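Section 6. Running the Vanity Station on an Open Day

6.1 Scope

This section covers the vanity station as shown to visitors at the Stavley building. It applies to the two-arm humanoid unit with the Falel control package, release 212 or later. Setup of the kitchen station is in Section 7. Staff who have not completed the operator briefing with Hanan Akl may assist with visitors but may not enable the arms.

6.2 Before visitors arrive

1. Place the unit facing the front edge of the countertop, both feet on the carpet. The feet must be flat before power is applied.
2. Route all cables to the side of the vanity. No cable may pass under a foot or across the visitor path.
3. Set out the countertop items according to the current layout sheet. The vase stays to the left of the faucet in every layout.
4. Stand the toothpaste upright in the mug, cap end up. The grasp routine does not search for a tube lying flat.
5. Turn on the overhead lights and wait 300 seconds before running the camera check.
6. Load profile 683 and confirm that the station name on the operator screen reads VANITY.

Note: Profile 918 is for the Hullosham counter, which is higher. If it is loaded by mistake, the arms will stop short and the screen will show a reach warning. Clear the warning, load the correct profile, and repeat step 6.
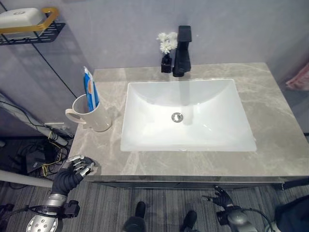
6.3 Bringing up the arms

1. Announce "arms live" so that everyone in the room can hear it.
2. Enable the left arm. Wait for the joint check to finish.
3. Enable the right arm. Wait for the joint check to finish.
4. Raise the left hand to the height of the countertop at the slow speed setting. Watch the front edge of the marble – most contact faults occur there.
5. Leave the right hand low until the visitor talk begins.

CAUTION: Do not lean over the sink while either arm is enabled. If an item has to be moved, disable both arms first, move the item, and start again at step 1.

If a joint check fails, do not retry it more than once. Disable the arm, write the fault code in the station log, and call Lụa Khổng. The talk can go ahead with the unit powered down.

6.4 Positions during the demonstration

The operator works from the screen. A second person, the attendant, stays near the unit and holds the wireless stop.
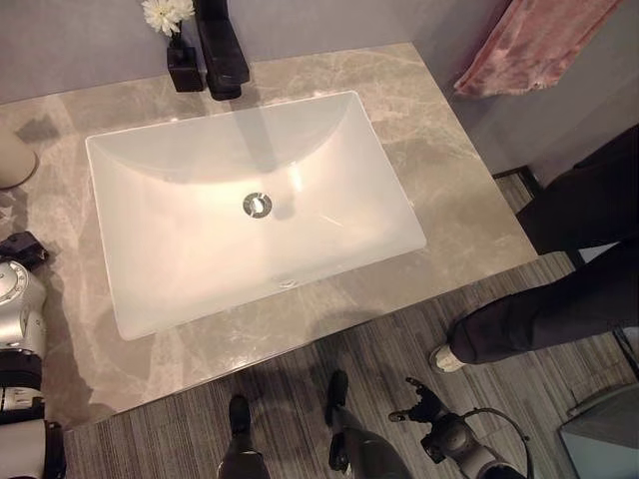 The attendant's place is fixed for the whole demonstration and does not change between groups. It is on the carpet next to the right end of the countertop, on the towel side, with the unit's legs and the low right gripper in plain sight. From there the attendant can press the stop without crossing in front of the unit. Attendants wear flat, closed shoes. Visitors stay behind the attendant at all times, including during questions.

1. Start each group with the arms still. The operator gives the short talk from the Halás card.
2. Run the countertop routine once at slow speed.
3. Return both arms to rest and disable them before taking questions.
4. Between groups, check the countertop against the layout sheet and correct anything that has shifted.

Note: The faucet stays off during all demonstrations. The hands are not sealed against water.

6.5 Shutdown

1. Disable the right arm, then the left.
2. Save the session under the group number.
3. Remove power at the wall, not at the unit.
4. Return the wireless stop to its charger and sign the station log.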